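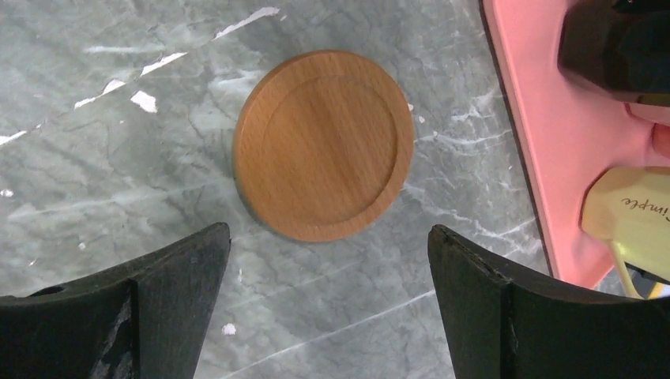 *Slide 1: round wooden disc, raised rim, gray marble*

**Opening (2 min, leave the slide up while people sit down)**

- Talk is on "sustainable" labels for small home goods, and why I've stopped trusting most of them.
- Ask the room: what would a label have to say before you paid double? Wait for answers. Don't rescue the silence.
- A grain pattern tells you very little about where a tree stood. Move on quickly, the next part is long.

**The Husholm claim**

- Their catalog says "responsibly sourced" on 768 items. I wrote and asked what the phrase meant. Reply came on a Sunday and quoted the catalog back to me.
- Of those items, 633 list no country for the wood. Let that number sit.
- Be fair: listing no country isn't proof of anything bad. It does mean a shopper can't check.

**Who does the checking?**

- Olszewski audits for three of the big sellers, and the sellers pay for it. Say this flatly, no raised eyebrow.
- Man-lok Chou's point from the Pusodbridge panel: an audit booked weeks ahead mostly tests whether a mill can tidy up. I think he's right, though he has no figures for it and neither do I.
- More than 19 schemes now print some kind of leaf on the box. I could find full rules online for 9.

**Darkix and the tracing app**

- Scan a code, see a map, see a forest. Very pretty.
- The map pin is typed in by the supplier – I asked twice to be sure.
- Somebody will say "isn't it better than nothing?" Maybe. I'd want to see one pin that was ever corrected.

**If time is short, skip to this**

- Buy less of it. Keep what you have. Oil it now and then.
- Ask shops for the mill name. Most won't know – write down the ones that do.
- Questions. Repeat each one into the mic, the back row couldn't hear in December.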